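Plitdale Community Help > Parties, Halls and Catering

Rehearsal dinner in the back room at a restaurant: what should I ask before I put down the deposit?

Posted 02/09/2020 by plumcake_mom

Hi everybody! My son is getting married in March and we get to host the rehearsal dinner, which I have been looking forward to since he got engaged. We've eaten at Santoro for years and they have a private room in the back with its own little bar, so that was my first call. The banquet lady was lovely. She said the room is ours on the Friday if we want it, with a $1000 food and drink minimum and a $248 deposit to hold it.

I've only ever done parties at home, so this is all new to me! I don't know if that minimum includes the tip, or if I'm supposed to choose a set menu, or whether people can just order what they like. There are kids coming, and my mother, who can't have dairy. Also my future daughter-in-law's family is bringing a cake from the Brenivel bakery and I forgot to ask if that's allowed.

What do you wish you'd asked before your own dinner? I'd love to hear anything, even small stuff. Thank you!!

gravyboat_22

Congratulations! Santoro does a great job, we had my parents' anniversary in that same room and people still bring up the short ribs.

Get the menu in writing. Ask about the cake too, some places charge for cutting it.

ovenmitts

Oh, this is my favorite kind of party to plan! I worked banquets for a long time, first at Rudance and then at a country club, and a rehearsal dinner is so much more relaxed than a wedding. You're going to have fun with it.

The minimum first. In most restaurants it means food and drinks before tax and before the service charge, so your final bill will be higher than that number even if you land right on it. Ask her exactly that: "Is the minimum before tax and service?" Then ask what the service charge is and whether it goes to the servers. At Rudance it did, and guests often tipped a second time without knowing. If you come in under the minimum, some places bill the difference as a room fee, and others will let you make it up with another round of appetizers or a few bottles of wine. I'd take the appetizers every time!

Set menu or open ordering depends on how big your group is. With a larger party the kitchen can't get everyone's plates out together from a full menu, and the toasts end up happening while half the room is waiting on chicken. A short menu with two or three entrees works beautifully. Have them print it with the couple's names at the top (most places will do this for nothing if you ask early in the week) and set one at each seat. Family style is the other way to go and I love it for a rehearsal dinner, because the two sides of the family have to pass the potatoes to each other and they get talking.

For your mother, tell them "no dairy" when you book, tell them again when you give your final count, and let the server know which seat is hers when you get there. Butter sneaks into everything, vegetables especially. A good kitchen would much rather hear it three times. For the kids, ask for a kids' plate that comes out with the salads. Hungry kids during speeches are a handful.

Things people forget to ask:

What time can we get in to decorate, and when do we have to be out?
Is the bar open, cash, or beer and wine only, and can I put a limit on the tab?
When do you need the final head count, and what if two people don't show?
Is the deposit taken off the bill or is it a separate charge?
Do you have a microphone or speakers, or do we bring our own?
Is anything else booked next door that night?

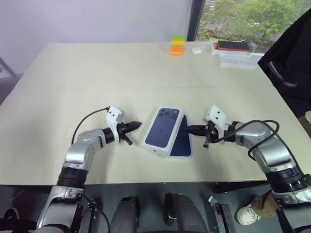 On that last one, do ask, even if it feels fussy. I once had a retirement dinner on one side of a folding wall and a 100th birthday with an accordion on the other, and the accordion won. If there is another party, see if they'll stagger the start times or put you at the quieter end.

And yes, call about the cake today. Plenty of restaurants allow an outside cake from a licensed bakery, and they'll want to know when it's arriving so there's a shelf clear in the cooler. Bring your own candles and a decent knife.

Have a wonderful night, and please come back and tell us what you served!

plumcake_mom

Wow, thank you both! I called back and the deposit does come off the bill, and the cake is fine as long as it's there by noon. We're going family style. I hadn't even thought of that and my son loves the idea. Now to pick between the short ribs and the salmon!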